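Community Help > Home and Garden > Laundry > Stains and Colour

Do dark work trousers really need a "colour-lock" rinse?

Posted Nov 29, 2002

My husband wears dark cotton work pants and they go a sort of tired green-grey well before the knees wear out. The woman at the dry cleaner in Manmont says I should be soaking every new pair in vinegar and salt to set the dye, and then using a bottle of Grindano colour rinse in each wash after that. The bottle is not cheap. I did the vinegar soak on two pairs in September and can't say I see any difference between those and the ones I didn't bother with. Am I doing it wrong or is it an old wives' tale? We are on tank water and I use a top loader, warm wash, whatever powder is on special.

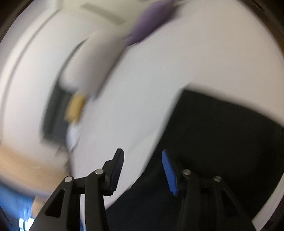 Eylül Yurt

Villville

3 answers

Answer from Zeeshan Kakakhel

Vinegar and salt does nothing for a modern dyed cotton. I keep reading that it "sets" the colour and I have yet to see anyone explain how. Salt has a job in the dye bath at the factory, when there is dye in the water to push into the cloth. Once the trousers are in your laundry that part is over. If a new pair bleeds, the loose dye is going to come off whatever you put in the tub, and a couple of cold washes on their own will get rid of most of it.

As for the rinse, I'd want to see two pairs bought the same day, one washed with it and one without, before I paid for a second bottle. The label on mine promised 100 washes of "true colour", which is a funny sort of promise when you can't tell what they were comparing it to.

What does make a difference, in my experience:

1. Turn them inside out. Most of the greying is surface wear, where the fibres rub up fuzzy and catch the light. You'll see it first along pocket edges and seams, where the cloth is folded and stands up.

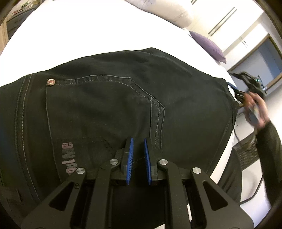 2. Wash cold and do up the zip.

3. Don't cram the machine. Heavy trousers grinding against each other is half your trouble.

4. Dry them in the shade. Full summer sun on the line will take the colour out quicker than any powder.

5. Check your powder for bleach or "brightener". Fine on sheets, no good on anything dark.

If they've already gone, a packet of black dye from the supermarket will bring them back for a while. The stitching is often polyester and won't take it, so expect the thread to stay light.

Answer from Gönül Polat

My mum always used vinegar and her clothes were beautiful so I wouldn't write it off!! Half a cup in the rinse. It gets the leftover powder out too, and that can look like fading on dark things. Never tried the Grindano one.

Answer from Orhun Güneş

Agree with Zeeshan on the sun. I'm less convinced about the cold wash if he's getting grease on them, you'll end up washing twice and that's worse than one warm one. Also some dyes just aren't much good. I've had two pairs from the same shop, same label, and one went green inside a year and the other is still black. No rinse is going to fix that.

Related questions

Getting diesel smell out of overalls
Is tank water harder on clothes than town water?
Wool jumper shrunk, can it be stretched?
Pegs leaving marks on dark shirts
How much powder for a half load?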